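Section 7: Hanging the arm upside down in Tellora Sim

Right, you've got the room loaded, so let's sort out the ceiling mount. I do this part first every time, before I touch a single grasp setting.

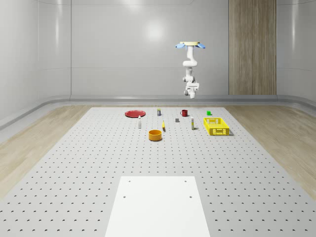

I learned this workflow from Shu-fen Fang's notes for the Brotov bench kit, and I've hardly changed it (she's very thorough!).

1. Open the Mount tab and choose Inverted. The base flips, but gravity doesn't, so leave the gravity box alone.

2. Set the mount height. I start at 29 on the slider and nudge it down until the gripper clears your tallest object, with a bit to spare.

3. Snap the table to the hole grid. Everything you drop on it later lines up much more easily, trust me.

4. Load your objects from the Pillay set. I like a real mix: a plate, a mug, a couple of slim bottles, a basket to put things in. Keep them in a loose cluster, and if two overlap, hit Settle and give it 10 seconds.

5. Press Home and watch the joints. The arm should stop in mid-air with the gripper pointing down at the table.

Note: If you're coming over from Remell, your saved poses will load with the wrist back to front. Re-save them after step 5.

Caution: Don't run Sweep with the speed above 8 until you've checked the colour overlay for collisions. I did once, and spent the arvo rebuilding my layout.

Grasp settings are in the next section.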